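Report on the Visit to the Rekavmont Laboratory
March 30, 2018

Members of our delegation were received last week at the Rekavmont laboratory for an afternoon of presentations and a walk through the working areas. The visit was arranged at the request of our automation section, which had read the laboratory's earlier notes on placement learning and wished to see the method at first hand. Imad Darwish led the program and answered questions throughout.

The laboratory studies how a machine can learn to put household items where they belong. The question sounds modest. A program may know the shape of an item and the shape of a shelf and still choose a position from which the item rolls, tips or slides. The group's approach, known internally as Todia, separates the problem into two stages. In the first, candidate positions are proposed from the geometry of the furniture. In the second, each candidate is played out in a physics simulator and scored according to how far the item has moved by the time everything comes to rest. The scores are then used to train the proposal stage, so that fewer poor candidates are offered in the next round.

We were taken first to the computing room, where the simulated trials are prepared. Each trial begins from a short written specification listing the furniture, the items and the floor plan. Room surfaces are kept plain by design, and the textures are of low resolution. Mr. Darwish explained that rendering takes up a large share of the machine time, and that the group prefers to spend it on additional trials. The bathroom set was under review on the day of our visit. It is regarded as one of the harder sets, as it mixes round, flat and long items on narrow supports.

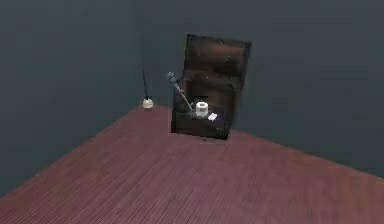

Patrício asked whether a long tool lying at an angle across a compartment ought to count as placed at all, given that a person tidying a bathroom would hardly leave it so. The reply was that the score measures rest and nothing more. A separate preference score, covering uprightness and distance from the edge of the support, is being written and will be reported on its own. Several in our party felt that the two should be published together — a low movement score is easily mistaken for a sensible arrangement.

The figures presented to us were as follows. The current test consists of 1000 simulated placements. With the proposal stage untrained, 38 percent met the criterion for rest. After 2 rounds of training the share was 59 percent. Most of the remaining failures involve cylinders and thin objects near a front edge, where a small error in position has a large effect. The group also showed us a list of trials discarded because the simulator had allowed two bodies to overlap at the start. These are excluded from the totals, and we were glad to see them recorded.

The afternoon closed with a discussion of transfer to physical equipment. A trial at the Ulus site is planned, using the same item list and a cabinet of matching dimensions. No date was given. Friction values remain the chief concern, as those in the simulator were chosen by hand.

Our section has requested the written specifications for the bathroom set and the definition of the rest criterion. Both will be placed in the reading room once received. The delegation thanks Mr. Darwish and his colleagues for their time.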